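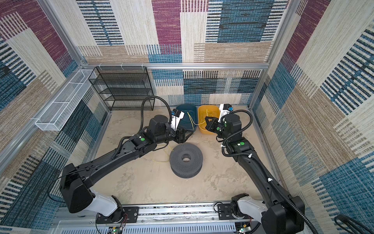

My sister wanted the wire sorted before Saturday, so I drove down to Hundness on the last bus-free road, the one that goes behind the quarry, and let myself in with the key from under the brick.

She was already on the floor. She had the teal tub on one side of her and the yellow tub on the other, and the gray spool in between, and she had not wound anything onto it.

"You're late," she said.

"It's ten past two."

"I said two."

I took off my coat and looked for somewhere to hang it. There had been hooks by the door when our father ran the business, but she had taken them down in May and filled the holes. I put the coat over the sink.

The man who had bought the stock was coming from Drolau with a van. He wanted the transformers, the meters and any wire that was in one piece. He had said that on the phone and again in a letter. Wire in one piece he would pay for. Wire in bits he would take away as a favor, and he had made it sound like a large favor.

"How do we know what's in one piece?" I said.

"You find an end and follow it."

I sat down across from her and put my hand in the teal tub. I found an end almost right away, and I was pleased with myself until it came out with nothing behind it. It was as long as my forearm. She pointed at a grocery bag by her foot, and I dropped it in.

We worked for a while. She had a way of doing it that I remembered from when we were kids and did Christmas lights. She didn't pull. She opened the tangle with her fingers, the way you'd open a loaf of bread to see if it was done, and waited until something came loose. I pulled. I had always pulled, and I had been sent out of the room for it more than once.

"Did he ever tell you what it was for?" I asked.

"The wire?"

"He must have bought it for something."

"The Peller job," she said. "The doorbells."

I had forgotten the doorbells. The Peller was an apartment building up the hill, 80 units, and our father had put in a bid to rewire every doorbell in the place. He got the job. He bought the wire and then the owners sold the building, and the new owners said they liked the bells as they were. I was seven. I remember him coming home and eating supper standing up. I didn't know there was anything wrong until my sister told me, years later, that we had nearly lost the house that winter.

"I thought he sent it back," I said.

"He tried. Kwak wouldn't take it once the seal was cut."

Kwak was the supply house. He bought from them for the rest of his life, so he must have gotten over it. Or he hadn't, and there was nowhere else to buy.

She had a long piece going now. It was coming up out of the tub in loops, and she laid each loop over her knee. I stopped what I was doing to watch. It went on for a good while, and then the end of it came out from under my shoe.

"Have you been standing on that?"

"I've been sitting down."

"Your foot was on it."

"Then my foot was on it."

She held the two ends up next to each other, looked at them, and put the whole piece in the yellow tub. Yellow was for keeping. I hadn't asked, but I had worked it out by then.

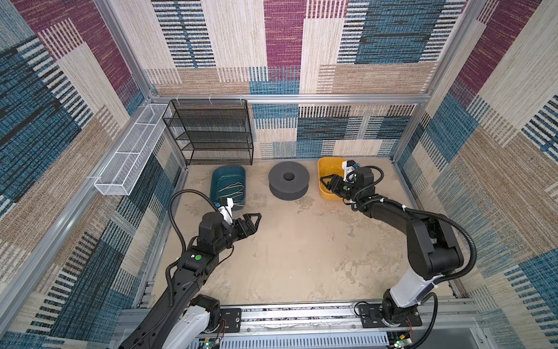

*Teal tub, spool, yellow tub.*

Toward four o'clock I made tea. There was one cup and a measuring jug, and I took the jug. She drank hers without getting up. The shop had the same smell it always had, dust and hot plastic, though nothing had been plugged in there for months.

"You could wind it now," I said. "What we've got. You don't have to do it all at once."

"If I wind it and there's a break in the middle, I have to unwind it."

"So you unwind it."

She picked up the spool and turned it over and looked through the hole at me. Then she put it down where it had been.

"He offered me a price for the whole lot," she said. "On the phone. Before the letter. He said he'd take everything as it stood and I wouldn't have to touch it."

"Was it a bad price?"

"It was fine."

I drank some of my tea. It tasted of whatever had been measured in the jug last.

"It was a little less," she said. "It was hardly any less."

I thought about the road behind the quarry, and the half day I had taken off work, and the grocery bag, which was filling up with pieces no one would pay for. I thought about saying something. She had her head down and had found another end, and she was opening the tangle around it with two fingers.

I moved over so that my feet were out of the way. Then I reached into the tub from the other side and felt along the bottom, and I didn't pull.

"There," she said. "Hold that. Keep it up like that – a bit higher."

I held it up. She started to draw it through, and it came, and she kept going until the streetlight went on outside and one of us had to stand and find the switch.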